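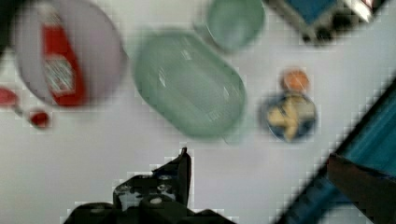
A reader of the first release wrote in to ask why the ketchup is filed under tableware at all, when a bottle belongs to the pantry and would throw off anybody's count of dishes. The objection was fair, and the categories were split as a result. Condiments now have their own class, and the old label is kept as an alias so that earlier scripts still run.

Enarley Tabletop Items, release 2
README

Summary

Enarley is a list of small household items as they sit on a table before, during and after a meal: plates, cups, shallow containers, utensils, squeeze bottles. It holds 2282 item records grouped into 151 table layouts. Each record gives a class, a main color, a rough outline shape and the item's relation to its nearest neighbor. The list is meant for work on table setting, clearing and sorting.

The release is maintained by Arruda. Storage crates and shelf labels follow the Tornum numbering, which is explained in the file tornum_codes.txt.

Files

items.csv – one row per item
layouts.csv – one row per table layout
relations.csv – pairs of items with a relation code
tornum_codes.txt – crate and shelf numbers
changes.txt – differences from release 1

Classes

plate: flat, round or nearly round, any size. A saucer is a plate.
cup: any drinking vessel, with or without a handle. Clear and tinted cups share the class; tint goes in the color field.
container: open and shallow, with a raised rim. Oval, square and round forms are all allowed. A tab or handle is recorded in the field "grip".
condiment: a bottle or jar holding sauce. Ketchup is the most common entry.
utensil: anything with a handle used for eating or serving, including toy versions.
unsure: used when two annotators did not agree after a second pass.

Relations

on – the item rests on another item. A bottle lying on a plate is "on", whatever its direction.
beside – same surface, no contact.
touching – same surface, contact at the side.
in – the item is inside the rim of a container or cup.

"On" takes priority over "touching". A bottle that lies across a plate and also leans on a cup gets one row for each relation, with "on" first.

Color

Color is entered as seen under the table light. Pale green, sea green and light blue caused most of the disagreement between annotators, mainly for translucent pieces on a white table. For these the field "translucent" is set to 1 and the color is taken at the rim, where the material is thickest. Lavender and light gray plates are merged as "gray-lavender".

Labels on bottles

Text on a label is copied only when it can be read in full. Partial words are left out. The class of a bottle does not depend on its label.

Known problems

Small red utensils are often marked twice when only the two ends are easy to make out and the stem is thin. We found 109 such duplicates in release 1 and removed them.

Cups near the edge of the table have less reliable outlines. The field "partial" is set to 1 when any part of the item is missing.

In 50 layouts the container has no value for "grip". Treat the blank as unknown – do not read it as "no handle".

Shelf codes for Rerico crates were renumbered in February. Old codes are in the last column of tornum_codes.txt and will be dropped in release 3.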